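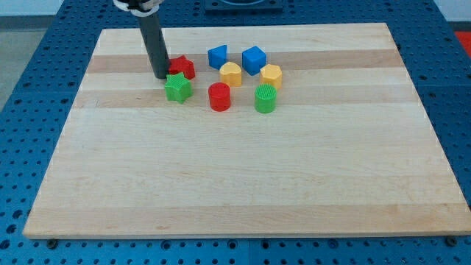
Addale Five-Reel Gaming Cabinet

Supplied and serviced by Flikdale Gaming Equipment

The Addale is a floor-standing gaming cabinet for licensed clubs, hotels and casinos. It replaces the Tamura upright, which remains supported for parts and service but is no longer offered for new installations. The Addale is supplied with the Notetti banknote acceptor fitted as standard and can be ordered with any title in the current Flikdale game library, subject to approval in the purchaser's jurisdiction.

Cabinet and display

The cabinet is built on a welded steel frame with removable side panels. Both screens are mounted behind toughened glass and may be replaced from the front, so a machine in a bank does not need to be pulled forward for routine screen work. The button deck lifts on a gas strut and locks in the open position.

Venues moving from the Tamura should note that the Addale sits on the same base footprint. Existing stands may be kept, provided they are level and the fixing points are sound. The cabinet is slightly taller than its predecessor, and venues with low bulkheads or fixed signage should confirm clearance before placing an order.

Game library

Each cabinet holds up to 20 titles, of which the venue may make 4 available to players at any one time. Changes to the active selection are made by an authorised attendant through the service menu and are written to the machine log. Titles that have not been approved locally are locked at the factory and cannot be enabled on site.

The library includes traditional fruit and bar games, several linked jackpot games, and a small group of older reel titles that were first released on the Tamura. The artwork for the older titles has been redrawn for the new screens. Reel order, pay tables and return settings are as originally approved.

Banknote acceptor

The Notetti acceptor reads polymer notes in all four orientations. The cash box has a separate lock from the main door, and each removal is recorded with the time and the attendant's card number. Spare cash boxes are sold singly. Venues that clear machines during trading hours will generally want one spare for each cabinet.

Player information and limits

Session time, amount wagered and net result can be shown on the main screen at the player's request. The clock is always displayed. Where pre-commitment is required by law, the cabinet connects to the approved scheme through the venue's monitoring system, and play stops when a limit set by the player is reached. Help service details are loaded for each state or territory before dispatch.

Sound levels are set by the venue within a fixed range. A quiet mode is provided for rooms that adjoin dining areas.

Ordering and delivery

Orders are accepted from licensed venues and registered dealers only. A copy of the current licence must accompany the first order, and again whenever the licence is renewed or transferred. Delivery dates are confirmed in writing once the regulator has acknowledged the movement notice. Flikdale does not release machines to a third-party carrier without that acknowledgement.

Installation is carried out by a Flikdale technician or an authorised dealer. The venue is responsible for power, data cabling and clear access from the loading area to the gaming floor. Old machines can be collected on the same visit if this has been arranged when ordering - separate paperwork applies to their storage or destruction.

Warranty and service

The cabinet, screens and main board are covered for 36 months from the date of installation. The Notetti acceptor is covered for the same period, except for belts and rollers, which are treated as wearing parts. Globes, button caps and printed panels are not covered.

A service agreement may be taken out at any time during the warranty period. It includes scheduled cleaning of the acceptor, inspection of locks and door switches, and software updates as they are approved.

Contacts

Sales and licensing: Visitación Aguirre
Dealer accounts: Lai-ching Cheung
Technical support and spare parts: Kumiko Sakamoto

Page last revised September 7, 2024. Specifications may change without notice where required by a regulator.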